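Production diary, November, tech week

In the building at 8:40 a.m. Stage floor checked before class. The Nikix vinyl has relaxed overnight and the ripple at the downstage seam is gone, but the seam between the center strips is still proud on the stage left side. Retaped it with the matte. The gloss tape reads as a white line from the balcony under the low side light, and I don't want to go through that argument with lighting a second time.

Class ran long. Kibet Mugo taught and gave a slow adagio, then almost no petit allegro, which I think was deliberate given the state of everyone's calves. He asked for the jumps at the end to be marked. Most of the company did them full out anyway.
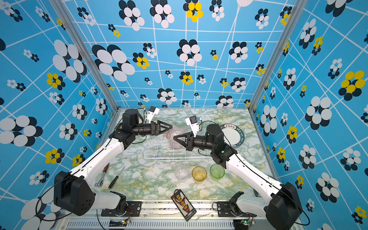 Two arms reaching toward each other, blue flowered walls behind.

Castus, first half, with piano. The score is 285 measures to the interval and we stopped at 96, 130, 131 and 204. Notes as I took them:

Measure 96. The diagonal is late because the front couple waits for the chord and the back couple counts. Both are legitimate ways to get there and they produce different results. Decision: everybody counts. The chord can't be trusted until we have the orchestra, and the pit monitor on stage right is dead.

Measure 130. The lift goes up on five and comes down on eight. In the notation it comes down on seven, with the turn out of it starting on eight. I checked the studio recording from the first run and it was on seven then too. It has drifted. Kibet prefers the eight. I've penciled the change in the working score and left the master alone until he has seen it from the house.

Measure 204. Traffic problem upstage. The Kinyua stage is shallower than the studio by more than the plan says, and the cloth hangs a little in front of where it was drawn. The upstage line has to cross in front of the cloth without brushing it, and they can't do it at the studio spacing. Moved the line one mark downstage and tightened the semicircle. New marks are in yellow. Old marks are still down and need to come up before tomorrow or someone will use them. 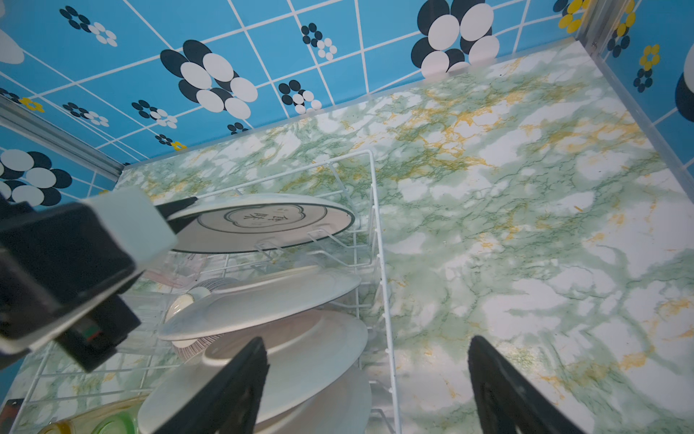
White plate with dark characters in a dark green outline at the center, above the rack.

Lunch at my desk with the cue sheet. The fast section of the second half is written at 145 and the pianist plays it at whatever the room wants. Set a click against the studio recording and found he was well under for the opening phrase, then over by the end. The dancers follow him without trouble. The orchestra won't do that, so I've asked for the next piano call to be done to the click, with the volume low. He was polite about it.

Shoes. The new pairs from Esik came in with the wings cut higher than the last order. Several dancers have already shaved them down. Wardrobe wants a list of who is happy and who isn't, with sizes, before reordering. I said I'd collect it and I haven't.

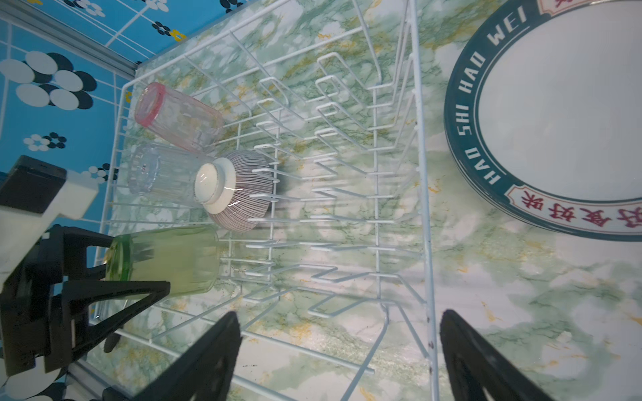 Afternoon call was second half, no stops if possible. We got as far as the quartet. The entrance from stage left is blind because of the boom in the second wing, and the dancer coming on can't see the dancer going off. They had been passing on the outside in the studio. Here there is no outside. They now pass on the inside, exit upstage of the boom, and the crossing takes two extra steps that have to be found in the phrase before it. We took them from the pause. It costs something, since the pause was good, but it is clean.

The group section with all 16 on stage is in better shape than I expected. Canon entries are accurate, arms are not. The second port de bras has at least three versions of the wrist in circulation. The score shows the palm turning in before the elbow lifts. Taught it again from the front, slowly, facing away from them. It held for the repeat and fell apart at tempo.

Lighting levels were up for the last run of the day. Side light at shin height is now hitting the front row of the semicircle directly when they kneel, a result of my moving the line. Flagged it on headset. They would rather adjust the focus than have me move it back, so the yellow marks stand for now.

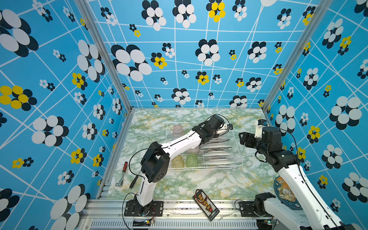
Physio report at the end of the day: one ankle to watch, taped, cleared for full rehearsal without pointe. Cover goes in for the pas de trois at the first call and needs the measure 130 change explained before she walks it.

For the morning: pull the old marks. Recheck the center seam. Pit monitor. Shoe list. Second port de bras before class, 2 run-throughs, no music. Ask Kibet about the eight.

Left at 10:15 p.m. Score is in the locked drawer, working copy in my bag.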